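Vimport's two-armed robot joins the kitting crew, and the morning rush gets lighter

The packing floor at Vimport has a new pair of hands, and the people who work beside them sound delighted. Since December the parts supplier has been training a two-armed robot to take over small-item sorting, the job that used to swallow the first two hours of every shift.

Anyone who has done it knows the routine. Knobs, caps and feet come in mixed, and each has to go into the right cup before the repair kits can be boxed. It is fiddly, quiet work, and by midmorning your neck lets you know about it!

"I did that job for 6 years and I was good at it, but I don't miss it one bit," said Yatziri Ledesma, who now leads the kitting crew. "I spend my mornings with the robot and my afternoons on the returns desk, and I finally get to talk to customers about what went wrong with their orders." 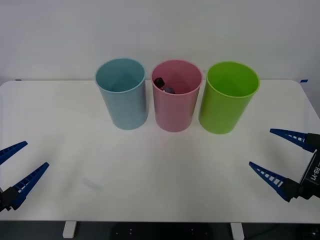

Practice runs take place at a white table away from the main line, with colored plastic cups and a handful of small parts. Ledesma and her crew choose which pieces go in, change the order, and keep notes on the grips that need more work. Those notes go to Sajib Cassim, the company's automation lead, who says the crew's eye for detail has shaped the whole project.

"They can tell by looking at a part which way it's going to roll," Cassim said. "I can't, and the robot certainly couldn't when we started. Every good change we've made began with somebody from the floor walking over and saying, try it from the other side."

One of those changes came from the night shift, who suggested spacing the cups farther apart so both arms could work without waiting on each other. Another was slowing the last bit of each reach, a tweak the crew had been asking for since the first week.

The 20 people on the kitting crew are all staying on, the company said. Each of them has been offered paid training in machine setup or returns, and the first group began on Wednesday. Pay for the setup role starts one grade higher than kitting.

There are still parts the robot does not handle. Thin washers and anything in a bag go to the hand bench, where two people work each shift, and crew members swap places there so that it never falls to the same pair all week.

The next goal is a run of 100 kits in a row sorted on the practice table. Ledesma has already put up a chart by the break room door, and her crew is filling it in after every session.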